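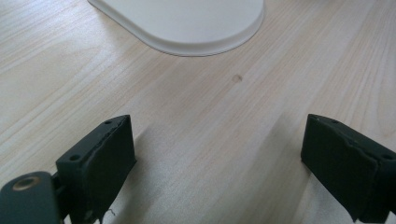 Finishing pale wood so that it stays pale

The finishing shop at Dimavwood occupies the east end of a former cannery in Clanby, and its floor manager has worked there for 23 years. For the first half of that time the shop sprayed dark stains under solvent lacquer, mostly for hotel contracts. Most orders now are for light tabletops in ash, maple and white oak, and the customer's request is nearly always the same: the wood should look as if it has had nothing done to it.

"That is the hardest finish we sell," the manager said. "A dark stain hides glue spots, sanding scratches and color differences between boards. A clear matte finish on maple shows all of them."

The order that prompted this interview was a set of 49 dining tables for a college residence hall in Arkmont, delivered in January. The specification called for unstained ash, low sheen, resistant to water rings, and repairable on site by the college's own maintenance staff. According to the manager, the last two requirements pull against each other. A two-part polyurethane resists water well, but a damaged area usually has to be sanded back across the whole top. A hardwax oil can be patched locally and gives up some resistance to heat and standing liquid.

The shop made sample boards in both systems, plus a third in waterborne acrylic, and the college kept them in its dining room for 12 weeks of ordinary use. The boards went back to Clanby with labels on the undersides so that the people inspecting the top faces would not know which was which.

"The oil boards had rings, faint ones," the manager said. "The polyurethane had no rings and two scratches that went white. The acrylic had softened a little along one edge, where people rest their forearms. Skin oil does that, and so does hand lotion. You will not find it in a one-day test."

The college chose the hardwax oil. The deciding factor was the white scratches, which the maintenance staff tried to repair on the sample and could not blend.

Raw wood color

Much of the conversation concerned yellowing, which customers tend to treat as one problem. The manager separates it into two. The first is a change in the wood itself under daylight. Maple and ash both go from cream toward a straw color, and the shift is quickest in the first months. The second is a change in the film on top, which depends on the chemistry of the binder. Oil-based varnishes darken most. Waterborne acrylics hardly change at all, and the better aliphatic polyurethanes are close behind.

"People will pay extra for a non-yellowing finish, and then the wood yellows under it," the manager said. "The finish did what the data sheet said. A UV absorber in the coating slows the wood down. It does not stop it. I write that on the quote now, in a sentence of its own, and I ask for initials next to it."

The other complaint is wetting. Any clear liquid deepens the color of bare wood, and a customer who has approved an unfinished sample will see the finished top as too warm. To counter this the shop adds a small amount of white pigment to the first coat. Too much and the pores fill with it, which on oak looks like chalk dust. On maple, where the pores are small, the error shows as a general cloudiness that hides the figure.

The shop mixes this first coat by weight on a bench scale. It used to be mixed by volume. Batches from the same recipe came out visibly different, and the cause was traced to pigment settling in the can overnight. Each can is now shaken by machine before it is opened and stirred again before each fill of the cup.

Sanding

Asked where most rejected tops go wrong, the manager said before any liquid is opened. Light-colored wood under a matte finish shows cross-grain scratches as short gray lines, and they become visible only after the first coat. The shop sands in sequence and does not skip a grit, and the last pass is by hand, with the grain.

"The temptation is to keep going finer," the manager said. "With a film finish that costs you time and nothing else. With oil it costs you protection. You burnish the surface and it stops absorbing. We had a batch of maple that looked beautiful and would not hold a drop of water for ten minutes. Somebody had gone two grits past the instruction sheet."

Dust is taken off with a vacuum and then a barely damp microfiber cloth. Tack cloths are no longer allowed in the building. Some leave a residue that waterborne coatings will not flow over, and the resulting craters have to be sanded out. Compressed air is permitted for grooves and screw holes only, and only in the sanding room.

The shop also raises the grain deliberately on anything that will receive a waterborne product. The top is wiped with clean water, left to dry, and knocked back lightly with a fine pad. On hardwax oil work this step is optional, and the manager omits it unless the customer has said the tables will be wiped down several times a day. The Arkmont tables got it.

Edges and undersides

The underside of every top receives the same number of coats as the face. The manager regards this as settled, although some competitors still leave it bare or give it a single pass. A top sealed on one side takes up moisture faster on the other, and a wide panel will cup.

"I measured it once on purpose," the manager said. "Two ash panels from the same boards, one finished both sides, one finished on the face only, both left in the boiler room over a winter. The one-sided panel you could see light under. The other was flat enough to ship."

Edges are eased to a small radius before finishing. A sharp corner pulls the coating thin, and wear begins there. Designers often ask for a crisp line, and the shop will cut one, but the warranty then excludes the edge. End grain takes an additional coat of oil, applied while the previous one is still open, and the excess is removed within the time printed on the can. Excess left on end grain continues to bleed out for days and cures as small shiny beads.

Rags go into a lidded metal can with water in it at the end of each session. The manager brought this up without being asked and returned to it twice. Drying oils heat as they cure, and a crumpled rag holds that heat.

Cure time

The point on which the shop and its customers disagree most often is delivery. A hardwax oil top is dry to the touch overnight and can be handled carefully the next day. Full cure takes longer, and until then a coffee cup or a wet cloth can leave a mark that later would wipe away. Dimavwood holds finished tops for 864 hours before they are wrapped. The number is expressed in hours because the rack tags are stamped by a time clock that was already in the building.

"Purchasing people do not like it," the manager said. "They see a finished table on a rack and want to know why it is on the rack. I have sent them out early, years ago, against a signed waiver. The waiver did not help. They still called, and we still refinished them."

Wrapping material caused its own trouble. Bubble film pressed against a top with the bubbles inward left a pattern of dull circles on one shipment to Segura, a furniture dealer that has since specified paper interleaf on all its orders. The shop adopted the same rule for everyone. Tops are stacked face to face with a sheet of unprinted paper between them and foam at the corners.

Maintenance

The instructions sent with each order fit on one side of a card. Wipe with a damp cloth and mild soap. Dry the surface afterward. Keep ammonia and abrasive pads away from it. Re-oil when water stops beading — in a dining hall, the manager would expect that to be once a year near the serving line and less often elsewhere.

For a water ring, the card says to wait a day before doing anything, as many fade by themselves. If the ring remains, a gray nonwoven pad and a small amount of the same oil, rubbed with the grain and wiped dry, will usually take it out. The patch looks glossier than its surroundings at first and levels out in use. Burns and deep gouges are sanded locally and will be paler than the rest of the top until daylight brings the color back into line.

The Arkmont order included a quart of oil and a pack of pads for each floor of the residence hall. The manager has asked for one table to be photographed every term from the same spot beside the same window, with a gray card lying on it, and intends to use the series when quoting on the next job of that size.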